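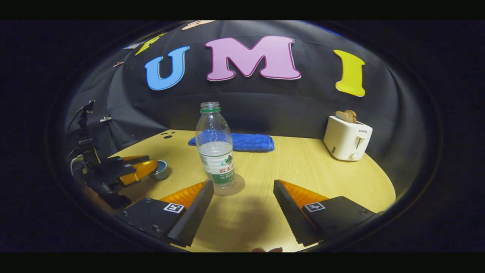

CHAPTER 6
Tabletops and What Ends Up on Them

Most people believe they know what is on their kitchen table. Ask them, from another room, and they will give you a tidy little inventory: a fruit bowl, maybe a candle. Then go and look. The candle turns out to be a stack of mail, and the fruit bowl has batteries in it.

Consider the table that opens this chapter. It has a toaster on it, a water bottle about half full, and a folded blue towel. These are respectable objects, and any of them could give a good account of itself. The bottle even has a coaster, a courtesy that many bottles go their whole lives without. Now try to name the activity this table is set up for. Breakfast has the toaster on its side, and two slices of toast but no plate. Cleaning can claim the towel. The bottle will go along with anything.

In Chapter 5 we called a surface "assigned" when a stranger could tell its purpose from what was left on it. A surface where the objects vote for different purposes is "contested." Contested surfaces are not a moral failing, whatever your grandmother said. They are the normal condition of any flat thing at waist height.

The Katholm survey, which we will lean on for the rest of this unit, looked at 218 household tables in the towns of Lutitz and Vullow. Only 31 were assigned. The surveyors came back in August, after each household had been given a free booklet on tidying, and found the booklet on 58 of the tables.

Three terms will be useful before you go on.

Resident: an object that is put back on the surface after use. A toaster is usually a resident, being heavy and attached to opinions about where it goes.

Visitor: an object that is expected to leave. Bottles and cups are the classic visitors, and some stay for weeks.

Drifter: an object with no home elsewhere. Folded towels are a hard case. The folding suggests that somebody had a plan, but a fold does not tell you where the towel was headed. Grewal's rule, covered in Section 6.3, treats any folded cloth as a visitor until it has been passed over at two meals.

Before reading Section 6.1, pick one surface in your home and write down what you think is on it. Do this without looking. Keep the list, since you will need it for Exercise 4, and do not tidy the surface in the meantime. Past classes have found this last instruction surprisingly easy to follow.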